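Clisis -- léeme antes de tocar nada

Clisis es mi colección de recetas de repostería de pueblo, transcritas a texto plano. Empezó con un cuaderno de 1843 que compré en Hoxha, sin tapas y con la mitad de las páginas pegadas, y ha ido creciendo a base de tardes libres (y de mucho café).

Qué hay dentro

Cada receta va en un archivo aparte, con el título tal como aparece en el original. He respetado la ortografía antigua en la carpeta "originales"; en "modernas" está todo puesto al día, con las medidas en gramos. Si una receta no dice cuánta harina lleva -- y pasa muchísimo -- dejo el hueco y lo marco con "sin dato". ¡No me invento cantidades!

Campos: titulo, cuaderno, pagina, ingredientes, pasos, notas. El campo "cuaderno" va del 1 al 9. El 7 lo transcribió Andor Vida, que tiene mejor vista que yo, y el 4 lo revisó entero Kálmán Vass.
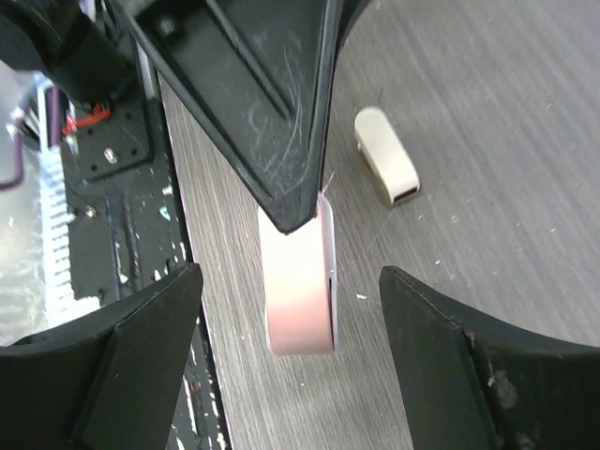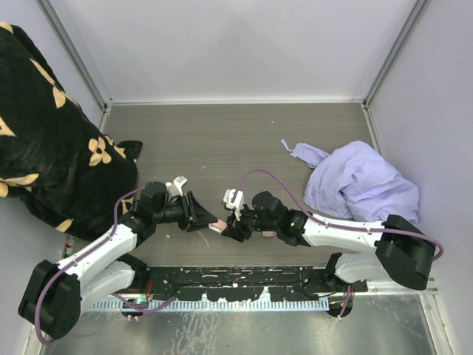

Las galletas de anís son lo que más me piden, así que tienen carpeta propia con 11 variantes. Casi todas acaban igual: "guárdense en caja bien cerrada". Ninguna aclara qué caja, y yo en el campo "notas" he puesto mi apaño, que es una lata redonda, baja y ancha, de proporciones parecidas a la pieza rosa pálido que va de canto en la primera foto. En una alta las de abajo se me hacen migas.

Fallos conocidos

En el cuaderno 3 confundo a veces "onza" y "libra", porque la abreviatura es casi la misma. Lo voy corrigiendo cuando alguien me escribe diciendo que le ha salido un ladrillo. Las recetas de Forstead están traducidas por mí y se nota, sobre todo en los nombres de los moldes.

Uso

Copia, cocina y cambia lo que quieras. Si publicas algo, cita el cuaderno y la página. La próxima versión la quiero subir en julio, con el índice por ingredientes ya terminado.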